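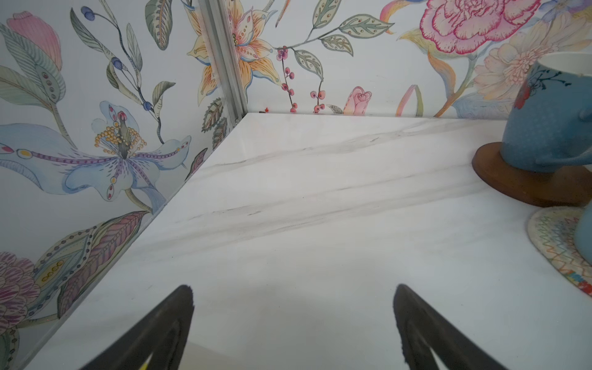
Lukow objects that a coaster is too slight a thing to spend a session on, and that anyone who can set a table can set out coasters. Seneviratne answers in the margin that most ring marks on stone are made within reach of a coaster. Both remarks were left on last term's copy of this handout and are kept here as the starting point.

Skiscombe Short Course in Household Surfaces
Handout: Coasters, Mugs and Veined Counters

1. Scope

These notes cover the choice and placing of coasters on white veined tops, whether solid stone or a stone-patterned sheet. Trivets and placemats are dealt with in a separate handout. Read section 3 before the practical on Sunday.

2. The surface

Marble is mostly calcite. Acids attack it, and the usual kitchen acids are lemon juice, vinegar, wine and, to a lesser degree, coffee. The result is an etch: a dull patch where the polish has been lost. An etch is damage to the surface, and wiping does not remove it. A stain is a different fault, caused by liquid drawn into the pores, and it can often be lifted with a poultice.

On a pale glossy top an etch is hard to find from directly overhead. Bring the eye down close to the counter and look along it toward a light. Gray veining hides faint rings well, so check across the veins as well as between them.

Patterned sheet tops do not etch in the same way. Their weak points are heat and abrasion, and grit under a mug will scratch either kind.

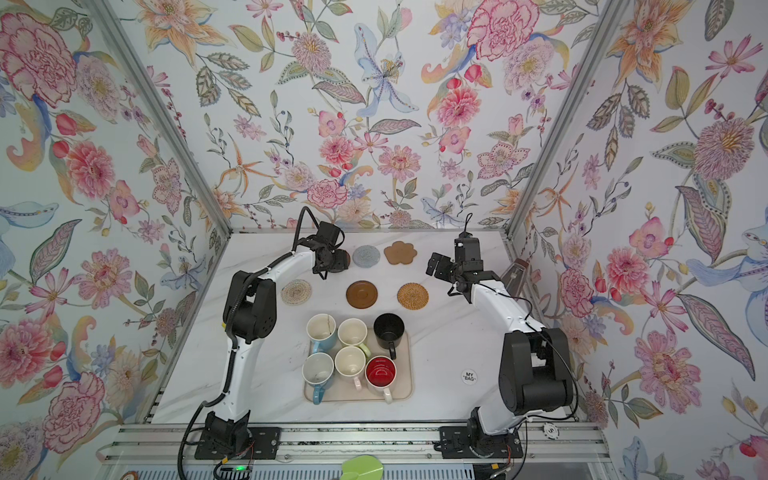 Mugs cause more trouble than glasses. Many have an unglazed foot ring, which is rough enough to mark a polished top if the mug is dragged. Lift the mug clear, set it down flat, and keep the foot ring wholly inside the edge of the coaster. A mug that overhangs can tip, and any drip down that side goes straight to the counter.

3. Coaster types

Wood. Stable and easy to wipe. An unsealed wooden coaster takes up water and may cup, after which it rocks. Test it by pressing on opposite edges.

Woven. Absorbs a small spill and grips the foot ring. It also holds the liquid against the counter, so lift it and dry underneath.

Shaped. Scalloped or petal outlines have less usable area than their full width suggests. Measure across the narrowest part — the inner points of the scallops — and compare that with the foot of the mug.

4. Laying out

a. Clear and dry the top. Leave working room at the front edge.

b. Set the coasters down without sliding them. Loose rows are acceptable; allow 60 mm between neighbors so that a hand can get around each mug.

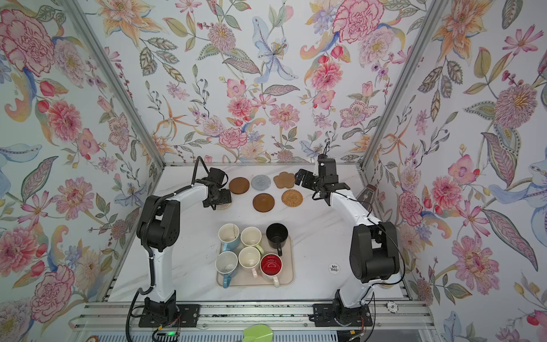 c. Put the mugs on last, one to a coaster, with the handles turned to the user's side.

d. Clear in reverse order. Mugs come off first, then coasters. Never carry a coaster away stuck to the base of a mug.

5. Coiled rattan

A coiled coaster is made by winding a core outward from the center and binding each turn to the one before with a thinner strand. The hub is the tightest part and usually the first to show wear from the mug.
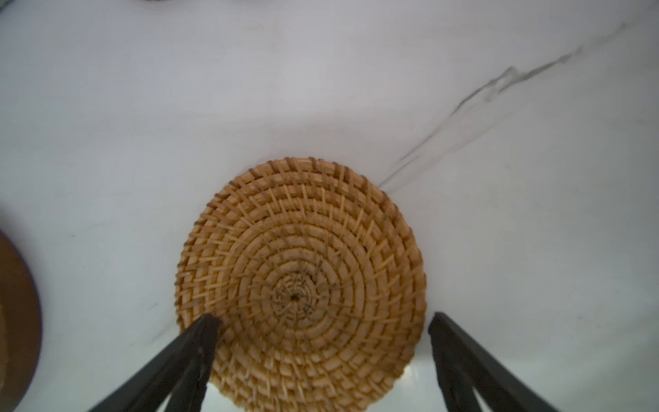
Inspect the rim next. The binding there takes the load each time the coaster is picked up, and a broken strand will let the outer turn spring away. Grip the coaster by opposite sides of the rim and lift straight up — pulling on one side alone strains the binding.

Brush crumbs out of the gaps with a dry, soft brush. If washing is needed, use a damp cloth and dry the coaster flat, away from direct heat. Soaking loosens the coils. For the practical, use the Ita record sheet, with 2 entries for each coaster: condition of hub and condition of rim.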